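Marker cubes on hand-held grippers: when do you throw a take out?

Mahnaz Rezaei
We record tabletop pick tasks with two hand-held grippers. Our written rule says both cubes must face up before the timer starts. Is that enough, or should cables on the floor count too? 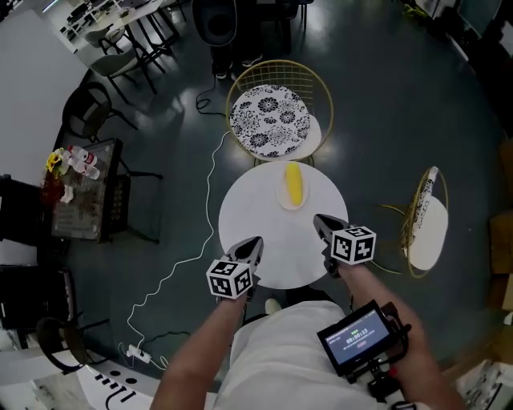

Our target is 1,000 usable takes by March, so I don't want a rule that rejects half of them.

2 comments · Share

Afshin Rashti
Keep the cube rule and add one for the floor. Tape cables down or move them outside the walking area. Log any rejected take with a reason code. We kept 2,927 last season that way.

Also check the finger view before each block:

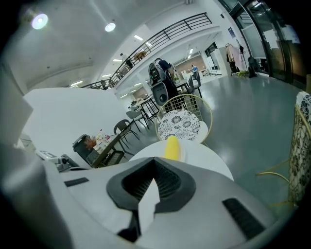
Zirnby
Cables don't matter if you stand still. Just start recording.

1 comment · Share

Contact · Copyright Gerkness Help · Back to top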